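Haugland Wall Drying Rack, 125 cm

Home / Laundry / Indoor drying / Wall racks

Folding wall rack with five ash rails and steel side arms. Made by Plovus in their Tirkgate workshop.

Overview

The Haugland is a wall rack for people who dry most of their washing indoors. It folds flat when empty and swings down on two side arms when you need it. The rails are wide enough for a double sheet folded once, or for a crib quilt or small blanket hung at full width.

Gøran Løken drew the first version for his own hallway, which had a radiator on one side and no floor space for a standing airer. The arms on that rack were wood and they sagged under wet towels. The arms on the current model are bent steel strip, and the rails are still wood because metal rails can leave marks on damp cotton.

Specifications

Rail length: 125 cm
Depth when open: 60 cm
Number of rails: 5
Rail diameter: 19 mm
Rails: ash, sanded and finished with hard oil
Arms and wall plates: powder-coated steel
Arm colors: black, chalk, moss green
Fixings supplied: wood screws only
Country of manufacture: Norway

What is in the box

Two side arms with wall plates attached, the rails, end caps and spares, wood screws, a hex key and a paper drilling template. The template is printed on both sides. Use the side marked with a circle for walls with studs and the plain side for solid masonry.

Fitting

The rack is heavy once it has wet laundry on it, so it needs a proper fixing. On a stud wall, both plates must go into studs or into a board that is itself screwed to studs. Drywall anchors are not suitable. On brick or block, use plugs that match the wall. We don't supply plugs, as no single type works in every kind of masonry.

Hold the template to the wall with tape and check it with a level before you mark the holes. Fit the left arm first, then slide the rails into it, then bring the right arm up to meet them. It goes much more easily with two people. Tighten the wall screws fully, but leave the hex bolts at the arm joints slightly loose until you have opened and closed the rack a couple of times.

Leave a hand's width between the back rail and any radiator. Do not fit the rack over a stove, a wood burner or an electric heater with an open element.

Drying quilts and padded blankets

We get more questions on this than on anything else, so the notes below were put together with Kerstin Wikström, who repairs quilts and has had one of these racks in her workroom since the first batch.

Take as much water out as you can before hanging. A second spin at a low speed is fine for most machine-quilted cotton. For hand-quilted or older pieces, roll the quilt in a dry towel and press along the roll. Never wring it.

Hang the quilt over at least two rails, and three if it is thick. Weight on a single rail pulls at the stitching along the fold, and the batting can shift toward the bottom edge. With two or three rails there is also a gap for air between the layers.

Turn it after a few hours so that the part lying on the rails gets some air. Padding dries more slowly than the cloth around it. Pinch a corner between your fingers – if it feels cool, it is still damp inside and should stay on the rack. Putting away a quilt with damp batting is the usual cause of a musty smell, and airing it later does not always get rid of it.

Printed cotton should be kept out of strong sun while it dries. If the rack is near a window, hang the quilt with the print facing the wall.

Care of the rack

Wipe the rails with a damp cloth now and then. Do not use bleach or bathroom spray on them. The oil wears off slowly where laundry rubs, mostly on the front rail. When the wood starts to look pale and feels a little rough, sand it lightly along the grain and put on a thin coat of hard oil or the Plovus rail oil sold separately. Leave it overnight before you hang anything on it.

If an arm begins to squeak, put one drop of sewing machine oil on the joint and wipe off the excess. Oil left on the steel will find its way onto a white sheet.

Spare parts

Rails, end caps, hex bolts and complete arms are all available one at a time. Rails from the earlier Flonthorpe rack are thicker and will not fit the Haugland. If you are not sure which rack you have, look at the wall plate. The Flonthorpe has a round plate and the Haugland has an oblong one.

Questions

Can I cut the rails down to fit an alcove?
Yes. Cut all of them to the same length, sand the ends and seal them with oil before you put the caps back on. Cut rails cannot be returned.

Can it be used outdoors?
Under a covered porch, yes, if it is folded up when not in use. In open weather the rails will go gray and the screws will rust.

Does it lock in the open position?
The arms rest on a stop and stay down under their own weight. There is no catch. When folded up, the rack is held by a small hook on the left plate.

Is it suitable for a child's room?
It is, but fit it high enough that a child cannot hang from the front rail.

Delivery and returns

Racks are sent in one long carton and need a signature. Black and chalk are normally in stock. Moss green is made in batches, with the next one due in May. Unused racks can be returned in the original carton. Please keep the cardboard end pieces, as the rails are often damaged in transit without them.

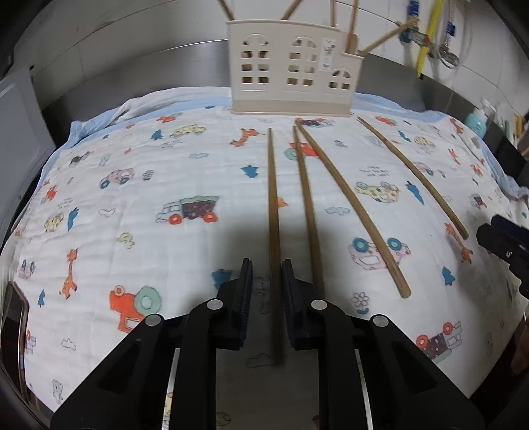 Spare rails ordered on their own travel in a cardboard tube and do not need a signature.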